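About Us

G'day, and thanks for clicking through to the page nobody ever clicks on! I'm the one who answers the phone, packs the orders and writes the newsletter, so if you've been in touch with Zultier Linen before, you've probably already met me in some form or other.

I started the business with 40 sheet sets stacked in the spare room and a second-hand label printer that jammed every time the weather turned humid. Before that I'd spent years in hotel housekeeping, first on the floors and later in the linen room, and I came out of it with very firm opinions about bedding (ask my family, they've heard all of them). Hotels wash everything hot, hard and constantly. You learn pretty quickly which fabrics hold up and which ones go see-through by Easter.

The first place I worked had a basement laundry with one tiny window and a folding table as long as a bus. I loved that table. I'm still a bit sad I didn't ask for it when they renovated. What I did take away was a notebook full of mill names, thread details and complaints, and that notebook became our first catalogue.

We moved out of the spare room after 2 winters, when the hallway filled up and I couldn't get to the linen cupboard in my own house. Now we've got a proper shopfront with storage out the back, a kettle, and a bell on the door that's far too loud. It's on a corner next to a bakery, so if your parcel ever arrives smelling faintly of cheese and bacon rolls, you'll know why.

We're still small. There's me, there's a sewing room that runs 4 days a week, and there's a casual packer or two in the lead-up to Christmas. We carry 223 products at the moment, which sounds like plenty until you realise how many of those are the same fitted sheet in another size or colour. The Nasten range is our everyday cotton percale, crisp and cool and a bit rustly when it's new. Okonkwo is the heavier waffle stuff, mostly blankets and bath towels. And Akura is our washed linen, the one people ring up about because they've slept on it at a holiday rental and gone home grumpy with their own bed.
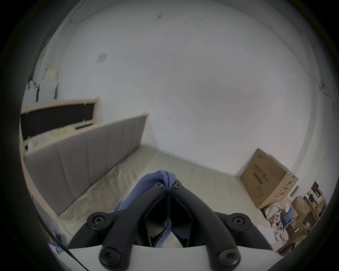
The thing I get asked about more than anything else is mattress protectors, and I could talk about them all day. They're the least glamorous thing we sell and the one I'd buy first if I was setting up a house from scratch. Ours are quilted, with a deep stretchy skirt, and we went through a silly number of samples before I found an elastic I was happy with. I like a pale one, in the same sort of creamy beige as the quilted cover on the bed in the photo, because it doesn't show through white sheets and you can spot a stain before it's settled in for good. A few faint wrinkles on top don't bother me either. I've never ironed a mattress protector in my life and I'm not about to start!

The sewing room came along by accident. A customer with an old family bed rang up wanting a fitted sheet in a size that hasn't been made for donkey's years, and I said yes before I'd thought it through. I unpicked two flat sheets at the kitchen table and had three goes at the corners. She was thrilled, told her friends, and suddenly we had a waiting list for odd sizes. Caravans, boats, bunks, cots, that weird in-between mattress your uncle built a frame for – we'll have a crack at any of them. Send us the length, width and depth, and please measure the depth with a proper ruler. "Pretty thick" is an answer I've had more than once.

We also do repairs on anything we've sold. Popped seams, tired elastic, a pillowcase the dog got to. If there's enough fabric left to sew into, we'll mend it, and you only pay the postage to get it here. Once something's past saving, we cut it down for cleaning cloths and use them around the shop. I'm a terrible hoarder of offcuts, and there's a tub of them under the counter if you're a quilter and fancy a rummage. Take a handful, it's fine, there's always more.

Last July we sent out our order number 2000. I'd been planning to pop something special in the parcel, then it went out on a busy morning and I didn't notice till that afternoon. So if you bought a single charcoal bath mat last winter and haven't heard from me, get in touch, I owe you a hand towel.

The shop's open most days from half past nine, except Wednesday, when I do the supplier run and the bookwork. You're welcome to come in and feel everything before you buy. We keep washed samples of every fabric on the big shelf by the window, because linen straight out of the packet tells you very little about how it'll feel in a year's time. Bring your pillow in too if you're not sure what size case it needs, people do it all the time.

If you can't get to us, the contact form comes straight to my inbox, and I'm usually back to you by the next morning. Phone's better if it's about measurements.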